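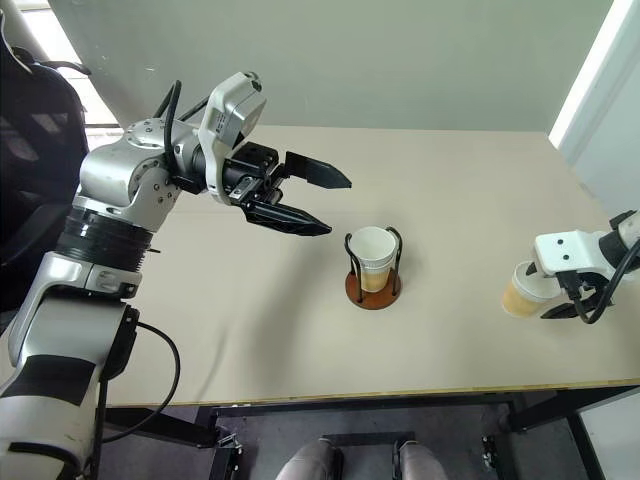
Plenty of tabletop, in a nice pale beige.

Table talk: how I finally got the scrap quilt basted

If you've been reading since January you know about the scrap quilt. It has 140 blocks, it has been living in a pillowcase on top of my dryer, and I have told you at least twice that it was nearly done. Well, the top is in one piece! I sewed the last long seam at eleven at night with a podcast going and then sat there petting it like a cat.

Which brought me to basting, my least favorite job in all of quilting. For years I've done it on the living room floor. Push the couch back, vacuum, tape down the backing, crawl around with a tin of pins, find the one pin I dropped with my knee. I'm too old for it (I was probably too old for it ten years ago) and this time I wanted a table.

My kitchen table is round, so that was out. I tried the ironing board pushed up against the desk, and I don't want to talk about that. In the end I asked at the Lachance library, where they have long tables in the back room, and they said I could have two of them for a whole morning if I put them back how I found them. Two tables shoved together, wide sides touching! I could have wept.

A few things I learned, for those of you with a top waiting in a pillowcase of its own.

Height matters more than I ever gave it credit for. Most tables are made for sitting, and after an hour of leaning over one my back was complaining loudly. I went home for my bed risers and that got the tops up to 36 inches, about perfect for me, though I'm on the tall side. If you're shorter, try it with your elbows bent and see where your hands land.

A light tabletop is a joy if your backing is dark. You can see right away where the edge of the fabric is. My backing is cream, naturally, so I ran a strip of blue painter's tape along the edges of the tables and lined it up to that.

Binder clips, the big ones. Clip the backing along both long sides, smooth but not stretched tight as a drum. If you pull it too hard it'll spring back once you let go and you'll get puckers, and then you'll be writing to me. Batting next, then the top, and work from the middle out. I use curved safety pins and put one everywhere my fist lands. When the section on the table is pinned, unclip, slide the whole thing over, clip again.

Let the batting rest first, too. I used the Skaddale cotton, the one in the blue bag, and it comes out of the package with creases like a road map. I threw it in the dryer on low for 20 minutes with a damp washcloth and most of them let go.

The whole business took me from nine until a little past noon, with one break for a muffin. My knees felt fine the next day. My thumbs did not, from closing all those pins, and somebody at the Protley shop has since sold me one of those little wooden-handled closing tools, so I'll report back on that.

Now comes the quilting. I'm thinking wavy lines with the walking foot, in a gray thread that won't fight with all those colors, but I keep looking at the orange spool. If you've put orange thread on a scrap quilt and lived to tell about it, hit reply and send me a photo. I'll be threading bobbins until I hear from you.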